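Ordenar la despensa sin volverse loca

Lectura de 3 min · 173 compartidos

Llevo desde agosto prometiéndoos que iba a hablar de la despensa, y entre una cosa y otra (la mudanza de mi hermana, la gotera, la otra gotera) se me ha ido pasando. ¡Pues ya toca! La mía era un pozo de garbanzos. Encontré tres paquetes abiertos del mismo arroz y una lata de melocotón que se vino conmigo del piso anterior.

Lo primero que hice fue vaciarlo todo encima de la mesa, de golpe, una tarde a eso de las cinco. A las ocho seguía allí, cenando pan con tomate de pie porque no quedaba sitio para un plato. Si podéis, hacedlo por zonas: un día las legumbres, otro las conservas, y así se puede seguir viviendo en casa.

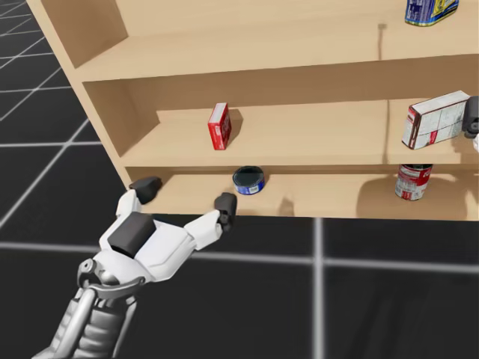
Luego viene el asunto de los botes. Yo piqué con los de Halleo, que son monísimos y me costaron 99 euros el juego, y a la semana ya había vuelto a los tarros de aceitunas de toda la vida. Cierran igual de bien y si se te cae uno no lloras. Eso sí, ponedles la fecha con rotulador, que la harina integral se pone rancia antes de lo que una cree.

Suryani Pattinasarany me escribió después del último envío para contarme su truco: lo que caduca antes va a la altura de los ojos, y arriba del todo solo lo de Navidad. Lo he copiado tal cual y en casa ya nos hemos comido los melocotones (estaban buenísimos, por cierto).

En el próximo envío me meto con el congelador, que me da muchísima más pereza. Si tenéis algún sistema para no perder las croquetas en el fondo, contestad a este correo, ¡que os leo!

594 me gusta · 389 comentarios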